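Ordenar botes y vasos con tapa usando cestos de plástico

Consejos de la casa, sección Cocina y despensa
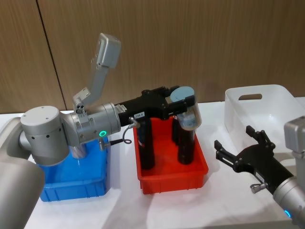
Cestos azul, rojo y blanco sobre la mesa; en el rojo, las botellas negras, y justo encima, el vaso transparente de tapa azul claro.

Los vasos con tapa, las botellas de agua y los botes altos ocupan mucho sitio en el armario y se caen en cuanto se mueve uno. La solución más barata es repartirlos en cestos de plástico y sacar el cesto entero cuando haga falta algo del fondo.

Antes de empezar

Vacíe el armario sobre una mesa despejada. Junte cada recipiente con su tapa y aparte los que se hayan quedado sin pareja. Un vaso sin tapa puede servir para lápices o para medir arroz, pero no conviene que vuelva a este armario.

Mida el fondo y la altura de la balda. Los cestos deben entrar con holgura, y las botellas más altas tienen que caber de pie sin rozar la balda de arriba. Si rozan, baje la balda una posición o guarde las altas en la parte inferior.

Un color para cada cosa

Usar colores distintos ahorra etiquetas. Un reparto que funciona bien en una familia es el siguiente:

Rojo: botellas y vasos de uso diario.
Azul: fiambreras y tapas sueltas.
Blanco: lo que está pendiente de lavar o de revisar. Al terminar la semana debería quedar vacío.

En el cesto de diario ponga las botellas altas a un lado y las bajas donde queden a mano. Los vasos ligeros van en los huecos, siempre de pie y con la tapa puesta solo si están secos del todo. Si se cierran húmedos cogen olor.

Consolacion Tiongson, lectora de Durnville, nos escribe que ella guarda las tapas en vertical, dentro de un escurridor viejo metido en el cesto azul. Le caben casi 200 entre las de casa y las del comedor que lleva con su hermana. Para una cocina normal basta con un cesto pequeño.

Limpieza de los cestos

Los de paredes acanaladas acumulan polvo y grasa en las ranuras. Agua templada, unas gotas de jabón y un cepillo de uñas. Para las manchas pegadas, pasta de bicarbonato durante diez minutos y aclarado. No use estropajo metálico.

Séquelos boca abajo sobre un paño. Los que tienen asa recortada en la pared se pueden colgar de un gancho.

Qué comprar

Los cestos apilables de Ostel y los de Flultitz se encuentran en cualquier bazar. Los primeros son algo más rígidos; los segundos pesan menos y se doblan un poco al levantarlos llenos. Compre todos de la misma medida, o no apilarán bien.

Dos avisos

No cargue un cesto con más peso del que pueda bajar con las dos manos. Y las botellas de vidrio, mejor en la balda inferior.

Texto: Nafula Mabula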